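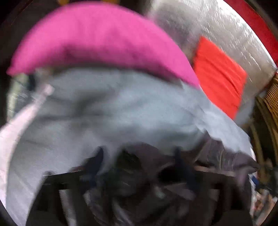 Welcome back, everyone, and thank you for getting the reading journals in before the break. I've gone through nearly all of them, and I'll hand them back once we've finished with today's material. If yours has a paper clip on it, please come and see me (it's nothing bad, I just couldn't read a line or two).

## Session 3: Caring for Wool, Cotton and the Fibers in Between

Last time we got as far as the difference between staple and filament fibers, and I promised we would get to the part most of you signed up for, namely what water, soap and heat do to the clothes you own. I always think this is the nicest session of the course, and it's also the one where people come up afterward with a sweater in a bag.

### Where we left off

A staple fiber is a short one. Cotton and wool are both staple fibers, and they have to be twisted together to make a yarn you can use. A filament is long and more or less continuous, like silk or polyester. Twist is what holds a staple yarn together, and the little fiber ends poking out of it are what make it feel soft and warm. They're also what rubs up into pills under the arms and along the sides, wherever your bag hits your hip.

### Wool

Under a microscope a wool fiber is covered in overlapping scales, a bit like shingles on a roof. Warm water and soap let the fibers slide about, and if you then stir and squeeze, the scales catch and the fibers creep closer together and can't get back out again. We call this felting. People often say "the hot water shrank it," and heat certainly helps things along, but rubbing does a great deal of the damage.

For hand washing I teach what I learned from Lensa Ejigu, who ran the knitwear repair table at Grunddale for years and had more patience than anyone I've ever met:

1. Fill the basin first, lukewarm, with 30 degrees Celsius as your upper limit.
2. Add the soap and swish it in before the garment goes anywhere near the water.
3. Press the garment under and leave it alone. Ten minutes is plenty.
4. Drain, press out the water, and rinse at the same temperature.
5. Roll it in a dry towel, lean on the roll, and dry it flat.

Please don't lift a wet sweater by the shoulders! A wet wool sweater is heavy, and all that weight goes straight into the stitches at the top.

### Cotton

Cotton is a different creature altogether. It's stronger wet than dry, so it will put up with the sort of treatment that would ruin wool. When a new cotton shirt shrinks, the cause is usually tension left over from the mill – the yarns were stretched during weaving or knitting and finishing, and the first good wash lets them relax. Most of that happens early on, although knits may go on creeping for a few washes more.

For everyday colored cotton, 40 degrees is generally fine. Sturdy white sheets can go higher if the label allows it. Turn dark things inside out, as much of the fading you see is surface wear.

### Blends

The rule I'd like you to write down is this: *wash for the fussiest fiber in the cloth.* The swatch we're passing around is from Tredia, and its label reads 55 percent cotton and the rest wool. It feels like a cotton flannel, so one would be tempted to treat it like one, but it goes in the basin with the woolens.

A word on fabric softener, as somebody asks every time. It leaves a coating on the fiber, and that coating is what feels so pleasant. On towels it can get in the way of soaking up water, so I leave it out.

### For next time

- Read the Tóth chapter on finishing, up to the section on mercerizing. You may skip the tables.
- Pick one garment at home and copy out its whole label, symbols included.
- Bring a piece of plain wool knit you don't mind losing, a hand's width or so. An old sock will do nicely.

We'll be felting our samples in the Garklow room, where the sinks are deeper. Wear sleeves you can push up, and bring a plastic bag to carry your sample home in.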